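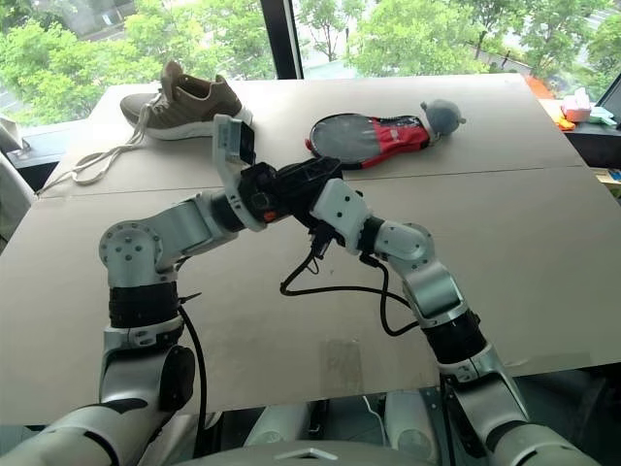

Returns Bench, Second Shift

The Olby depot closed to the public at 5 p.m. in December, and unclaimed property was processed after that. Item 428 was a sneaker. Item 104 was a table tennis paddle with a gray plush toy attached to the handle. The numbers were far apart because the two had been handed in on different lines.

Procedure required one article per record. The clerk laid both on the bench and began with the sneaker: brown, knit upper, thick white sole, long white laces, untied. Under "condition" she wrote "worn." Under "pair" she wrote "no."

The paddle took longer. The Kohlhase form had a field for sports equipment and another for toys, and it did not accept both. She entered the paddle. The toy had a round head and small ears, and the form offered bear, mouse and other. She selected other.

At 7:20 the system returned a match. Both articles appeared in a single claim, filed from Rekidora, 17 stops up the line. The claimant had listed one shoe, one paddle and "Flollico." No category had been given for the last entry.

She searched the register for Flollico as a brand, then as a surname. There were no results. She read the claim again. Under "distinguishing marks" the claimant had written: small ears, gray, does not like to be put in a box by itself.

The depot stocked two carton sizes. The small one was specified for the paddle and the large one for footwear. She took a large one, put the sneaker in on its side and tucked the laces in after it. The paddle went in flat – handle toward the shoe. The toy lay against the knit.

Combined shipment required a reason code. She scrolled to code 20, "contents related," and printed the label.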